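In Defense of the Drawer That Doesn't Match

My mother-in-law, Ildikó Kiss, owns a full set of china for twelve, and in all the years I have known her I have eaten off it twice. Both times I was so worried about chipping something that I can't tell you what was served. I'm sure it was delicious, because everything she makes is delicious, but what I remember is holding my elbows in close to my ribs like a bird and setting my cup down as if it might go off.

I bring this up because my husband and I have been having a long, friendly argument about inheritance, and by inheritance I mean dishes. Ildikó is moving to a smaller place in Valside, and she would like us to take the china. My husband would like us to take the china too. I love her and I love him, and I would like the china to go to a cousin.

It isn't that I have anything against nice things! I grew up in a house where we ate off whatever was clean, and when I first had a little money of my own I went straight out and bought a matching set from a department store, white with a thin blue line, and I was so proud of it that I invited people over just to look at it. My friend Nga Lại came, and she admired it very kindly, and then she asked if I had a bowl she could put her soup in that she wouldn't have to worry about. I was a little hurt. It took me years to see that she was paying me a compliment. She wanted to stay a while, and she wanted to be comfortable doing it.

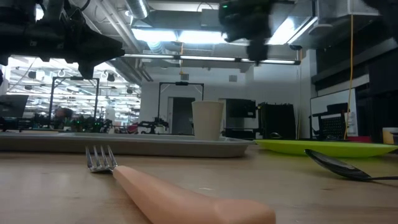 I think a guest can tell, within a minute of sitting down, whether the table was laid for them or for the dishes. There is a way people sit at a formal table, very straight, waiting to see which fork somebody else picks up, and there is another way they sit when things are plainer, and I have come to believe that most good talk happens in the second way. Put out a fork with a fat peach-pink handle and a plate as green as a lime, and I promise you someone at the table will relax. You can't be stiff while holding a pink fork. I have tried it. People reach for seconds sooner, and they get up and find their own glass of water, and after a while they start telling you about their sister.

Now, my husband says, and he is not wrong, that a family needs a few things that come out only on special days. He remembers the china from his grandmother's table, and he remembers being allowed to carry the gravy boat for the first time, and how tall he felt. I wouldn't take that away from him for anything. When he tells that story I get a bit soft about the whole business and start measuring our cupboards.

But then I think about what it would mean to own it. It has to be washed by hand. It has to be wrapped. It needs a cabinet, and we went to look at cabinets, and the one that would fit along our dining room wall was $3174, and I had to go and sit in the car for a while. For that money we could feed everyone we know, several times over, on Ildikó's own chicken paprikash, and they could eat it out of mixing bowls.

A neighbor of ours, Rizwan Sivakumar, hosts a supper in June every year that has grown, over time, to 60 people in one backyard. He has no set of anything. He has what people left behind the year before, plus what he picks up at yard sales, and at the end of the night he washes it all in two big tubs and it goes back into crates in his garage. I have never once heard a guest say the plates were wrong. What they talk about, all the way into the fall, is who they ended up sitting next to. I met one of my dearest friends there, Katalin Halász, reaching for the same ladle.

I told Ildikó some of this over coffee, expecting her to be upset, and she laughed until she had to put her cup down. She said she never liked the china much herself. It was a wedding gift, and it frightened her, and she kept it nice for sixty seasons of other people's expectations (her words, and she does like to round up). What she wanted us to have, if we were going to fuss about it, was her big dented soup pot.

So the pot is ours, and it's on the stove as I write this. The china is still under discussion. My husband has asked for the gravy boat, and I have said yes to the gravy boat, on the condition that we use it on plain weeknights and that whoever is youngest at the table gets to carry it.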